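**Should I keep adding to my dividend fund while the market is down?**

Hi all, I've been putting $210 a month into a dividend fund through Sendier, and in March I got a bit ahead of myself and put in an extra $1,655 from my tax refund. Of course it slid right after! The whole account sits at $3,569 now. My brother-in-law keeps telling me to wait for the bottom, and I'd love to hear from people who have been through a few of these (this is my first one, and I don't have the stomach for it yet).

Mei-kuen Yu

---

**Wing-sze Hsiao**

Oh, I remember that feeling so well, Mei-kuen. I stopped my monthly buys once to wait for the bottom, and by the time I felt brave again, prices were higher than where I'd quit. These days I let the automatic purchase run and try not to look too often. Do you have some cash set aside for car repairs and the like? If not, I'd build that up first and let the fund wait a while.

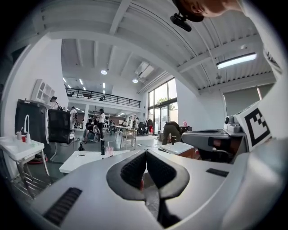

*Gripper with black ridged finger pads*

Also check whether your dividends are being reinvested. Mine weren't, for the longest time, and I had $1,451 just sitting there earning next to nothing.

---

**Poon**

Wait for the bottom. Your brother-in-law is right.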